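4.2 Drying and storage of washed seed

Seed lots in the Plikeck trial were washed to remove pulp and then dried in a ventilated room before storage. The method follows the one described by Þórarinsdóttir for small garden collections, with two changes. We dried at a lower temperature, and we turned each lot twice a day instead of once. Turning was done in the morning and again before the building closed.

The washed lots were spread in a single layer. Lots from tomato and cucumber tended to clump on the first day and had to be broken up by hand. Squash seed did not clump, but the thin outer skin came loose during turning and was left in the lot, as it is hard to remove without scratching the seed coat. Lots that still felt soft when pressed with a fingernail were given another night.

A total of 1188 packets were filled. Each packet was sealed, labeled with the lot code and put into the cold room at Jiltley. Packets from the same parent plant were kept together. The labels were written in pencil after the ink on an early batch began to spread in the cold. Those packets were relabeled in February, and the old codes were checked against the field book before any seed was sown.

4.3 Germination test

Germination was tested on damp paper at 20 degrees. Seeds were counted as germinated when the root was as long as the seed itself. Counts were made every Tuesday until no new roots had appeared for two counts in a row. Moldy seeds were removed and recorded as dead.

We used 900 seeds of each crop. Paper was wetted with tap water at the start and again whenever the surface looked pale. An earlier test at Jiltley used a fixed amount of water each day, and the results for cucumber were poor. The paper at the edge of the trays had dried out faster than the paper in the middle, and the counts varied with position more than with lot.

4.4 Containers

The choice of container affects how evenly a lot dries. Solid trays hold moisture under the seed and need more turning. Mesh frames dry fastest but are costly, and fine mesh is hard to clean between lots. Perforated plastic baskets fall between the two. They are cheap, they stack, and they can be lined with cloth when the seed is smaller than the openings.

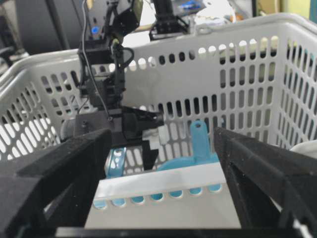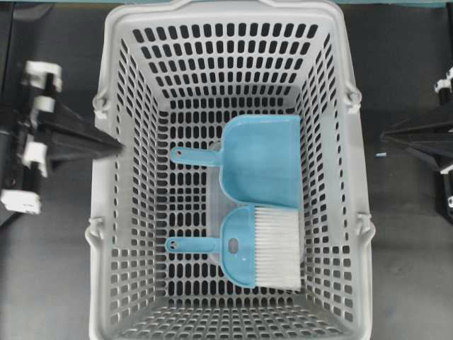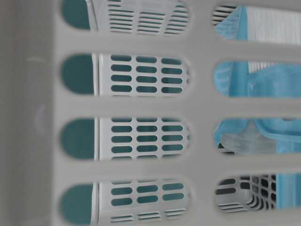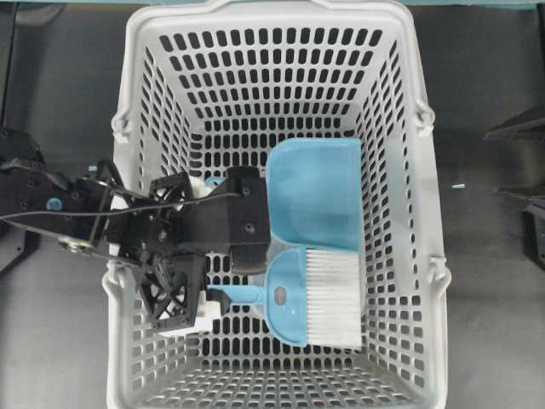
Figure 2. Plastic basket with perforated walls.

Cloth linings were washed without soap and changed between crops. In the second season we switched to a looser weave sold by Clumier, and the lots on it needed fewer turns to reach the same weight. The change was made for all crops at once, so its effect cannot be separated from the drier weather that year. Readers who want to compare the two seasons should keep this in mind.

4.5 Loss of seed during handling

Most losses came from washing, when light seed floated off with the pulp. Part of this seed was empty and would not have grown. To check, we caught the floating seed from several tomato lots, dried it separately and tested it in the same way as the rest. A small share did germinate, but the seedlings were weak and we did not grow them on. Losses during drying were low and came mainly from seed sticking to the cloth.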